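# Stondus planner: questions we keep getting

Last updated 2026-09-14. If your question isn't answered on this page, try the error log first, then the channel, then us. In that order, please.

## General

**What does Stondus do?**

It takes a list of objects with poses, plus a goal such as "everything upright on the shelf, labels out," and turns that into arm motions that don't hit anything. It doesn't find the objects. It doesn't run the motors. It sits between the two and gets blamed by both.

**Is it the same thing as Prokimton?**

No. Prokimton is the perception package. It looks at the camera feed and tells Stondus what is where. You can swap in your own detector if it publishes the same messages, and a few people at the Astidville lab do. They write to us a lot.

**What do I need to run it?**

A Linux machine with 24 GB of memory and patience for the first build. The planner itself would be happy with much less. The collision mesh cache would not. There is a small config that turns the cache off, and it works fine if you enjoy waiting.

**Where did the Majumder solver go?**

It's still there, under `legacy/`. We moved it in June when the new inverse kinematics code passed the same tests. If you have scripts that call it by name, they will keep working and print a warning every time. The warning can't be turned off. We considered that a feature.

## Shelves and cans

**Why do you test with chip canisters?**

They're cheap, easy to replace, and hard on software in useful ways. A cylinder looks the same from every side as far as its shape goes, so the pose estimate has to come from the label and the lid. Lay one on its side and it can roll. The lids also pick up glare, and glare moves when the arm does.

**Can the planner cope with some cans lying down and some standing?**

Yes, provided each one arrives with its own orientation. Stondus keeps a separate grasp set for each case and picks whichever leaves more room for the wrist. Where it gets stuck is a can lying close to another one, with no gap for a finger. It will then either nudge the can first (`allow_push: true`) or give up and say so (the default).

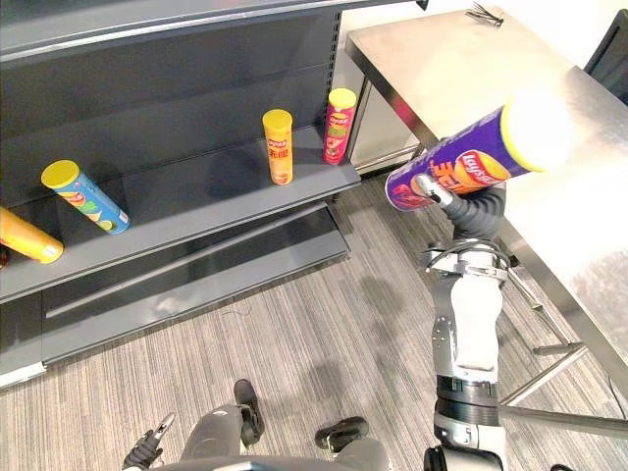 *Purple canister in the right gripper, two standing on the shelf and two on their sides.*

**The can is in the gripper and the planner still thinks it's on the shelf. Why?**

You skipped the attach step. Closing the fingers doesn't tell the planner anything – you have to call `attach_object` once the grasp is confirmed. Until then the can exists as an obstacle in its old spot, and the arm will plan a very graceful path around thin air.

**Prokimton loses the can as soon as it's lifted. Is that a bug?**

Usually it's lighting. A bright lid can wash out to plain white, and the detector was trained on lids that look like lids. Try lowering the exposure before you open a ticket. If that doesn't help, set `hold_last_pose` and let the tracker carry the pose from the wrist until the can is set down. The fingers cover part of the label as well, so a drop in confidence during a carry is normal.

**My arm takes the long way around. Can I make it stop?**

You can lower `detour_limit`, which defaults to 4. At 2, you get short paths and many more failures. Below that you mostly get failures. Before touching it, check your shelf model. People tend to draw the shelf as a solid block, forget the opening, and then wonder why the arm is shy. The front lip does need to be in the model, along with the shelf above.

**Does it use both arms?**

It plans for one at a time. The idle arm is treated as furniture, so park it somewhere sensible. Left hanging low in front of the shelf, it blocks a good share of the side grasps, and the log will report these as "no valid grasp" without mentioning whose elbow is involved. We have a ticket for a better message.

## Errors

**What is error 136?**

Start state in collision. The planner believes the robot is already touching something. Common causes are a mesh that's slightly too fat, a table that was moved after mapping, or a robot that is touching something. Check the last one first.

**Planning takes roughly a minute. Is that normal?**

Only on the first call, while the cache fills. If every call is that slow, the cache folder is probably read-only. Look for a line in the startup log that begins with `cache:` and believe what it says.

**Can I replay a failed run?**

Yes. Run `stondus replay` with the log folder. It rebuilds the world as the planner saw it, which may differ from the room you were standing in, and steps through each plan. Add `--no-motion` unless you want the arm to join in.

**How do I report a bug?**

Attach the log folder, your config, and the version number. "Latest" is not a version number.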